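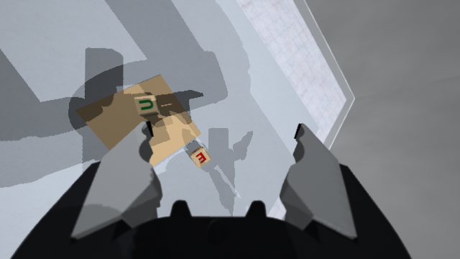
1. What the project was for

Final report, Rusu project, Hurthorpe College, handed in 10/02/2021.

Aim: get a six-joint arm to pick up small lettered blocks off a table and put them down on a bit of card, in order, without anyone touching the keyboard. Second aim (added later, after the first went slowly) was to do the whole lot in simulation first and only then move it to the real bench at Onbridge, the shared workshop. So most of this report is the sim. The real bench gets a section near the end, short one.

Budget was 600 pounds. Nearly all went on the gripper and its cable, then the table steel. Sim cost nothing except my laptop fan.

2. Building the sim

Started in November with an empty room. Floor, walls, table, pedestal, arm. The arm model came ready made, joints and all, but the gripper had to be fitted on the wrist by hand and I had the mounting angle wrong for ages. Every approach came in crooked and I blamed the planner. Wasn't the planner.

Blocks are simple cubes with a letter on. Card is a thin flat shape. Thin shapes are a pain – the physics lets things sink into them or shiver on top if the time step is too big. Made the step smaller, shivering stopped, everything ran slower. Could live with that.

Lights took longer than they should of. First version had one flat light and the vision part got very good very quickly, which should have been a warning. Moved to harder lights with proper shadows from the arm and it dropped straight away. A shadow across a block changes the colour of the letter enough that my threshold missed it. So: no fixed thresholds. Went over to matching the outline of the letter.

3. The pick routine, version one

Steps in order.

Arm goes to the look position, camera takes the table.
Find blocks, find card, get centre and turn for each.
Move above the nearest block, fingers open.
Down, close, wait, up.
Over to the card, down, open, up.
Back to look position, start again.

Version one treated the card as always square to the table. Fine until it wasn't. It also put each block down at the same gap from the last one, and if the first was a bit off the whole row went off with it.
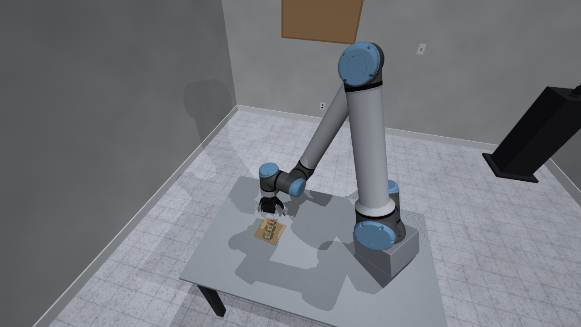 Comment left on the workshop log: your gap is too tight, the open fingers need room on both sides or the next one down will knock its neighbour. Try turning the wrist a quarter turn before you lower.

Tried it. Right on both counts. The quarter turn means the fingers open across the row and not along it, so the gap hardly matters any more. Added it to the code the same evening. Should have drawn it on paper at the start, would of saved me a week.

4. Random starts

Once the tidy layout worked I randomised it. Block positions, block turn, card position, card turn. Let it run 2000 starts overnight and logged the lot. Two main kinds of failure came out:

Block too near another block, fingers can't get in.
Block half on the card edge, so it sits tilted and the grip slips.
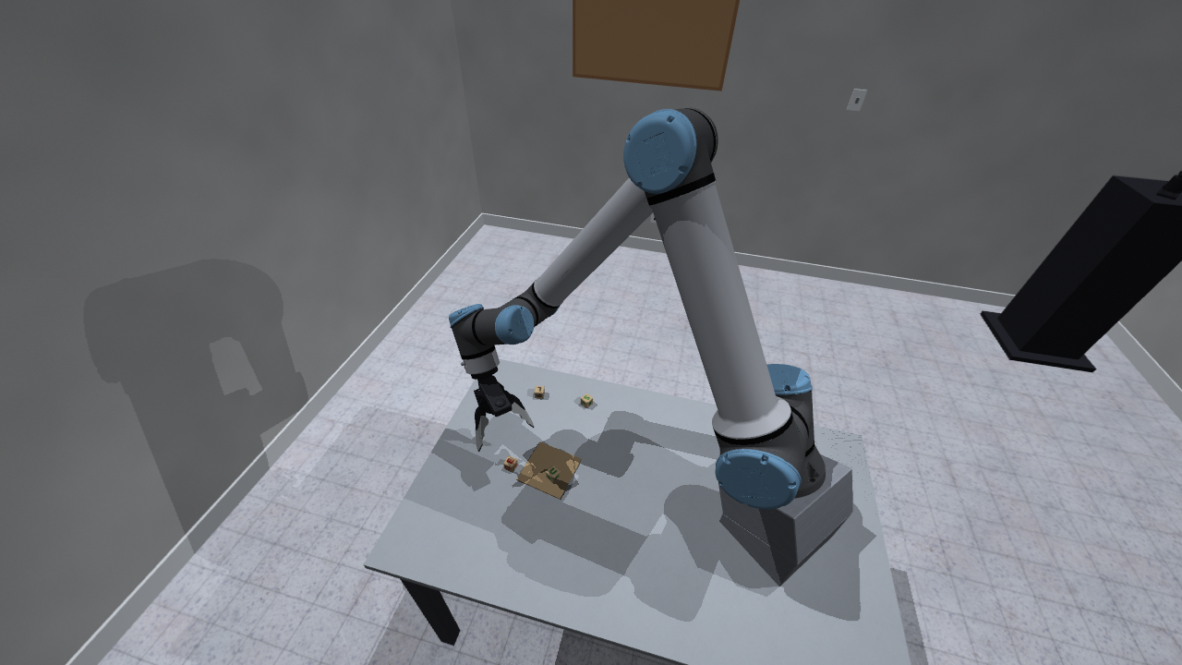

For the first kind I added a nudge. Gripper closes, comes down beside the pair and pushes one away a short distance, then looks again. Crude but ok. For the second kind I just leave that block till last and hope the others going down don't make it worse. Not a proper fix and I know it.

Also found a bug where the letter on top was read upside down and the block got sorted wrong. P and d, that sort of thing. All my letters are capitals now.

5. Adding the stick

The Dreltstead unit asks for one object that isn't a cube, so a flat wooden stick went in. Picking it means the tips nearly touching the table. Set a floor height the fingers can't go under and raised it a hair after the first crash – sim crash, no damage. Blocks resting on the stick are still unsolved. Lift the stick and they go wherever they like. The order should be blocks off first, stick last, but the code has no idea what is on top of what.
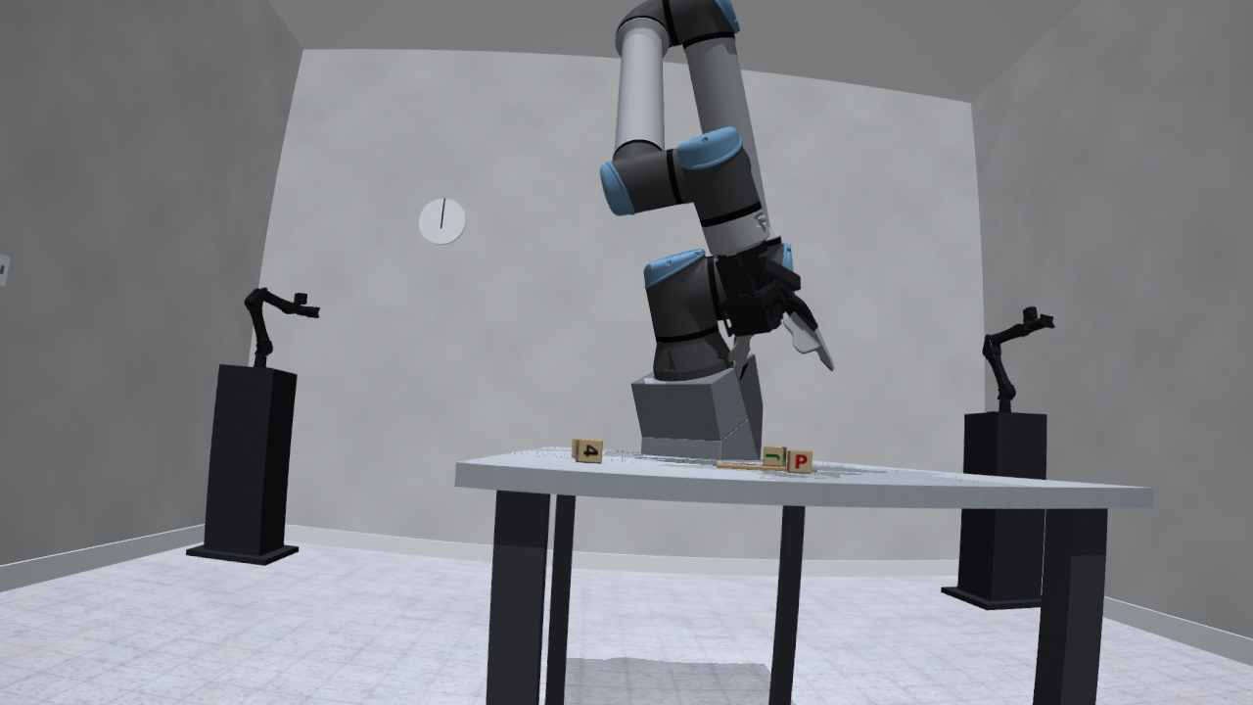 Figure 4. Simulated bench from low down: gripper open above the table, blocks and stick out.

6. Real bench, so far

Table is welded and level. Pedestal bolted. Gripper opens and closes from the laptop. Haven't run the full pick on it. Bookings at Onbridge were full for the last fortnight and I'd rather hand in what I can stand behind.

7. Left to do

Work out what is on top of what.
Camera calibration on the real table.
Proper fix for tilted blocks.
Tidy the code, half the comments are wrong now.
Give back the torque wrench.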